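4.2 Why people keep the odd bowl

I went into the Hollton interviews expecting to talk about taste. I had a list of questions on colour and pattern, and one on whether people bought their crockery in sets, and I thought the answers would sort themselves by age or income. They didn't, much. What people wanted to tell me about was breakages, and I soon gave up steering them away from it (my notes from May are nearly all chips, cracks and house moves).

Almost every household had begun with a matching set at some point, often a wedding present, and almost none still ate from one. The set shrinks, a stray or two comes in from a parent's cupboard or the charity shop in Riltdale, and after a while the strays are what gets used at breakfast. I've called this "drift" in the earlier sections and I'll stick with it here - it's a loose word, but it fits. Figure 6 shows a plain bowl beside a patterned one, the sort of pairing I mean.

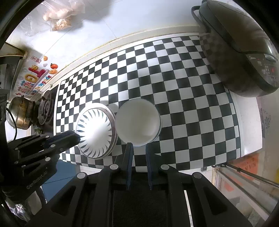

Figure 6. Plain and patterned bowls on a checked mat, kitchen counter.

Drift is too gentle a word for it, Syafiqah Yeoh told me when she read a draft of this section, and she'd have me call it losing things and minding. In her view people don't slide into a mixed cupboard at all; they notice every single piece that goes, and the patterned one that's left over gets kept out of loyalty to the rest.

I think she's half right! Certainly 13 of my households could say which piece had gone first and who dropped it, which is a lot of remembering for something so cheap. But others shrugged when I asked, and one man in Riltdale had to open the cupboard to find out whether he still owned a set (he didn't). Haugland's survey has the same split in it, though he puts it down to how long people have lived in one place, and I haven't got the addresses to test that. I come back to house moves in 4.3, where the packing lists are more help than the interviews were.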